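Ginis Publishes Revised Folding and Neckline Handling Specification for Knit Garments
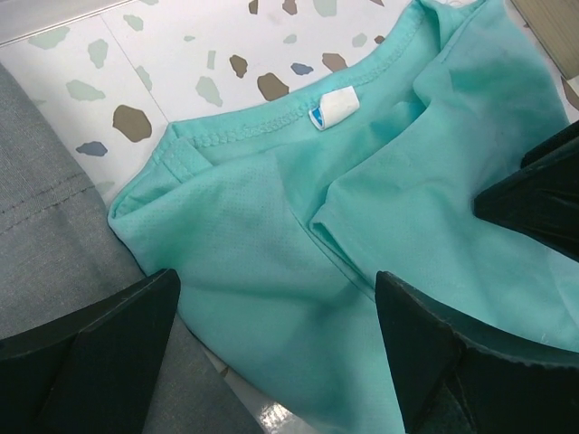 April 2, 2022. Ginis, a supplier of finishing and packing services to knitwear retailers, has released the second edition of its handling specification for knit tops. The document covers receiving, surface layout, neckline alignment, folding, label position and carton loading. It replaces the first edition in full and applies to all short-sleeve and long-sleeve knit garments processed at the company's Forkero finishing facility.

The revision was prepared by the garment care group under Hui-mei Mok, technical manager for finishing. Work began after a review of 2,532 returned garments, in which creasing at the neckline and front panel was the defect most often recorded by receiving staff. The review also found that inspectors at different tables used different terms for the same fault. The second edition therefore includes a glossary with 31 entries, and the inspection form uses the same terms.

"The first edition told people what a finished fold should measure and said very little about the neckline," said Mok. "Most of the creases we logged start there. If the band is turned under when the body is folded, pressing the stack sets the turn, and it has to be steamed out by hand."

Scope of the revision

The specification divides handling into 11 steps. Steps one through four deal with the garment before any fold is made. The garment is laid on a smooth, clean surface with the front panel up, and both shoulder seams are located by touch. The neckline is then opened to its full curve. Operators are instructed to hold the garment at the shoulder seams during this step. Pulling on the neckband is no longer permitted, including for garments with a reinforced band.

Step five covers the label. A sewn-in neck label that has curled over is to be flattened against the inner back before the front panel is brought level. Printed labels are to be checked on both faces, as care information is sometimes placed on the side that lies against the fabric. A label that will not stay flat is recorded on the form under code L and the garment continues through the line. Labels are not to be pressed directly with an iron.

Steps six through nine describe the folds. Sleeves are brought to the center back, the sides are folded to the width of the board, and the hem is raised in two stages. The edition gives board widths for each size range and a tolerance for each fold. Garments in fine-gauge knit are folded with tissue at the second hem fold. Heavier knits are folded without tissue.

Steps ten and eleven cover stacking and carton loading. Stack height is limited by fabric weight. Necklines alternate direction within a stack so that the thicker area around the collar does not build up on one side.

Overlock stitching and seam inspection

A new annex addresses inspection of the inner neckline. It asks inspectors to follow the line of overlock stitching along the full length of the band and to record loose loops, skipped stitches and open ends. The point where the shoulder seam meets the band is treated as a separate inspection point. In the first edition it was included with the shoulder seam, and faults at the join were sometimes assigned to the wrong category.

The annex separates stitching faults from fabric faults. A pulled loop in the overlock line that has not opened the seam is classed as minor. An open seam of any length is classed as major, and the garment is removed from the line. Fabric faults next to the seam, including small holes and ladders, are recorded under their own codes.

Inspection of solid-color knits is to be carried out under even light. Folds in green, blue and other mid-tone fabrics can appear to be a different shade from the surrounding panel, and the review found garments that had been set aside for shading when the fabric was sound. Inspectors must now open the fold and compare both areas flat before recording a shade fault.

Trial results

The second edition was tested on 3 packing lines at the Forkero facility before release. The trial used stock supplied by Tsang, a knitwear wholesaler, in several colors and gauges. Operators worked from printed cards placed at each table. According to the garment care group, time per garment was longer than normal in the first shifts and returned to the usual rate once operators had stopped consulting the cards. Neckline creasing found at final inspection was lower on all lines in the trial. Front panel creasing was lower on two lines and unchanged on the third, where the folding boards were found to be worn at the corners. Those boards have been replaced.

"We asked for the cards to stay at the tables after the trial," said Yung-ching Chou, packing line supervisor at Forkero. "New staff use them, and the inspectors check wording against them when they fill in the form. The label step took the longest to learn. People are used to leaving the label wherever it ends up."

Availability and implementation

The specification is in effect at Forkero from the date of this release. Partner sites may continue to use the first edition until September, after which garments will be inspected against the second edition only. Inspection forms from the first edition will not be accepted after the changeover.

Ginis has also updated the folding module of Linoser, its internal training course for packing and inspection staff. The module contains the full text of the annex, the table cards and a set of practice sheets. Staff who completed the earlier module are required to repeat the sections on neckline alignment and labels. The remaining sections carry over.

Copies of the specification, the glossary and the inspection form are available to retail customers and partner sites on request from the garment care group.

About Ginis

Ginis provides inspection, steaming, folding, relabeling and packing services for knitwear and light apparel. The company operates the Forkero finishing facility and works with wholesale and retail customers.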